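Two people, or two companies, can disagree about money. One says, "You owe me." The other says, "No, I don't." If they can't work it out, a court can decide for them. This kind of case is called a civil case. The police are not part of it, and losing does not send anyone to jail.

## A toaster case

Say a shop called Caron sells 33 toasters to a hotel called the Plindon. The bill is $1,006. The hotel says the toasters burn the bread, so it won't pay. Caron wants its money. 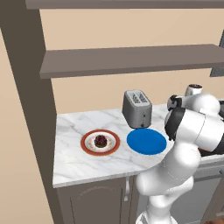 *A silver toaster on a kitchen counter.*

Caron can ask the court for help. The steps go like this:

1. Caron writes down what happened and how much it wants. This paper is called a **complaint**.
2. Caron gives the complaint to the court and pays a fee. The court gives the case a number, such as 156.
3. A copy goes to the hotel. Giving someone court papers is called **service**.
4. The hotel writes back with its side. This is called an **answer**. If the hotel sends nothing, it may lose without a trial.

Caron is now the **plaintiff**, the one who is asking. The hotel is the **defendant**. You will see both names on the court's list with "v." between them: *Caron v. Plindon*. The "v." is short for "versus," a Latin word that means "against."

## What is the list for?

A court hears many cases in a day, so it puts up a list called a **calendar** or a **docket**. It shows the case number, the names, the room and the time. Room 112 might have one case at 9:30 and another at 10:00.

Being on the list doesn't mean a trial will happen that day. Many visits to court are short. The judge may only ask if both sides are ready, or if they have tried to make a deal. A deal is called a **settlement**, and a lot of cases end with one.

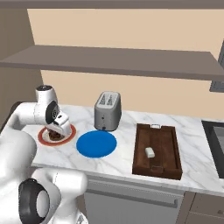
## Words to know

- **Judge:** the person in charge of the courtroom
- **Hearing:** a meeting in front of a judge
- **Evidence:** things that help show what happened, such as bills, letters or photos
- **Judgment:** the court's decision
- **Appeal:** asking a higher court to look at the decision again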